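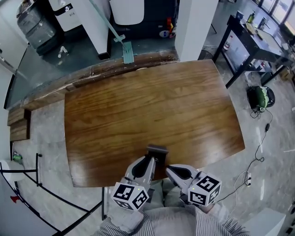 How long should a wooden table rest between two coats of oil? At our shop in Nulham we wait 7 days, and in February we wait longer.

Home Workshop Projects Talks Visit Contact
Search this site Enter keyword Go

Notes for my talk, "Old tables, slow finish"

Slide 1. Say good evening. Thank Rafferty Thibodeaux for the invitation. Speak slowly.

Slide 2. I began with one kitchen table from my aunt in Badov. I sanded it too much and the color became uneven. Tell this story short, people like it, but last time it took too long.

Slide 3. Sanding. We go with the grain and we finish with 300 paper. For a table that will be oiled I do not go finer. The oil must enter the wood. Show the two sample boards and pass them to the first row.

Slide 4. Oil or varnish? Varnish gives a hard shine and it is good for families with children. Oil is easier to repair. If a guest leaves a ring from a glass, you can rub only that place. I prefer oil, but please say clearly that it is my taste.

Slide 5. The Antwi table. The owner wanted to keep all the old marks. We cleaned it, closed one crack with glue, and stopped there. The bill was 383 and she was surprised it was so low. (Pause for questions.)

Slide 6. Rags. Oily rags can start a fire by themselves. Lay them flat outside to dry, never in a pile. Repeat this one.

If there is time: wax, and why I use it only on drawers.

Comments

zikix: Can I put oil over old varnish?

Selorm Annan: No, please remove the varnish first.

marlow1562: The boards were very useful to touch. Thank you.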